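The Night Ferry to Wastitz

1. The Ticket

Kyu-ri Ma bought the last ticket on the night ferry and then ran the length of the pier anyway, for the pure joy of running. Wastitz! She had been saying the name under her breath since May, when her grandmother's letters came up from the bottom of the cedar chest, all 406 of them, tied in kitchen string and smelling of pepper.

The man at the gate punched her ticket and looked at her shoes. "You'll want the upper deck," he said. "The lower one sings."

She went straight to the lower one, of course.

It did sing. The engine had a low note and the loose railings had a high one, and somewhere in between an old woman in a yellow raincoat was humming along and peeling an orange. She handed Kyu-ri half of it without asking. It was the best orange in the world, cold and sharp and so full of juice that it ran down to her elbows.

"Who are you visiting?" the woman asked.

"A bakery," said Kyu-ri. "Holroyd's, on the hill. My grandmother worked there for 2 winters and wrote home every single day she could get a stamp."

"Holroyd's!" The woman sat up so fast she lost a piece of peel to the sea. "They still do the plum rolls. You have to be there before the bells, though -- after the bells there's only rye."
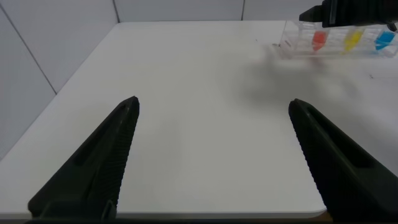

2. The Hill

There were 200 steps up from the harbor, or so the letters claimed, and Kyu-ri took them in the dark with her bag banging on her hip. Windows were lighting up on both sides. A dog trotted along with her as far as the fountain and then thought better of it.

And then the smell! Butter and plums and hot sugar, pouring down the street like a parade. She laughed out loud. Her grandmother had spent three whole pages on that smell and hadn't gotten close.

The door was green, just as promised. Kyu-ri pushed it open as the first bell began to swing.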